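Chapter 3
Reading the Lease Before You Sign

After this chapter you should be able to find the main parts of a residential lease, explain the difference between rent and charges, and calculate how much money a tenant must have on the first day.

3.1 A short case to begin

A couple is looking for an apartment in the town of Ullero. They visit a two-bedroom unit in a building managed by the firm Varkska. The rent is $2,732 per month. They like the light, the bus stop is near, and the agent tells them that another family will visit in the evening. They sign the same afternoon. In December they receive a letter which says that heating is not part of the rent and that they owe money for two months of it.

Was the letter correct? In this case, yes. The heating was named in the lease, in a paragraph with the title "Additional Charges," on a page where both tenants had put their initials. They had read the page with the rent and the page with the dates, and they had passed quickly over the rest.

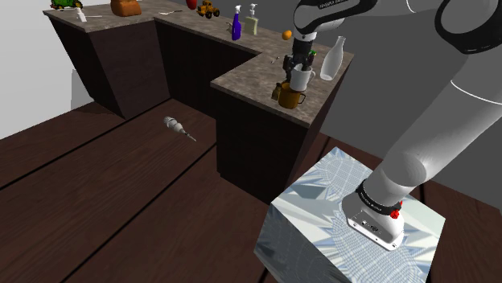

Most problems between landlords and tenants in the first year begin like this. The lease is seldom hidden or false. It is long, and the person who must sign it is often tired, hopeful and a little afraid to lose the home to somebody else. A student who will later work in property management must understand this situation from both sides of the table.

3.2 What a lease is

A lease is a contract which gives one party the right to use a property for a fixed time, and gives the other party the right to receive payment. The owner does not give up the property. The owner gives up the use of it — and this includes, in most places, the freedom to walk in without notice.

Please keep three words apart. The term is the length of the lease. The rent is the regular payment for the use of the unit. The charges are all other sums which the tenant must pay under the lease, for example water, parking, trash removal or a fee for a pet. In advertisements these words are often mixed. In the lease they should not be mixed, and if they are, the tenant should ask for a correction in writing before signing.

3.3 The deposit

The security deposit is money which the landlord holds against damage or unpaid rent. It remains the tenant's money until the landlord has a lawful reason to keep a part of it. Many new tenants believe that the deposit may be used as the last month's rent. Unless the lease permits this, it may not.

Suppose that the lease in our case asks for a deposit equal to one month of rent, and an application fee of $69. On the first day the tenants must then have:

First month of rent: $2,732
Deposit: $2,732
Application fee: $69
Total: $5,533

This total is often a surprise, even for people who can pay the monthly rent with no difficulty. A good agent says the total during the first visit. 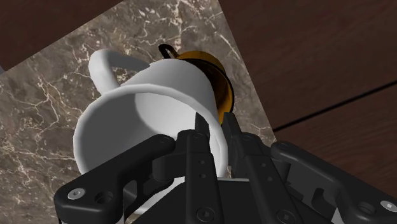
Papadopoulos, asked to comment on an early version of this section, answered that the total on paper is still too low. Moving costs, renter's insurance and the opening of an electricity account all come in the same week, and in the opinion given there a tenant should keep around 3 percent of the yearly rent aside for them. The remark is a fair one. We have left these items out of the table only for the reason that they are not paid to the landlord.

3.4 Normal wear and damage

When the lease ends, the two parties must agree on the condition of the unit. Normal wear is the change which comes from ordinary living, such as paint that has become pale or a carpet that is flatter near the door. Damage is a change which ordinary living does not explain, such as a burn or a broken lock. A landlord may usually deduct for the second and not for the first.

The border between them is not always clear, and for this reason the move-in report is so important. It should be made on the first day, room by room, and signed by both sides. The blank form used in this book is the Trumamex form, which you will find at the end of the chapter. Local rules differ, and you should compare the form with the law of your own state before you use it in practice.

Contact the publisher | Copyright, all rights reserved | Back to top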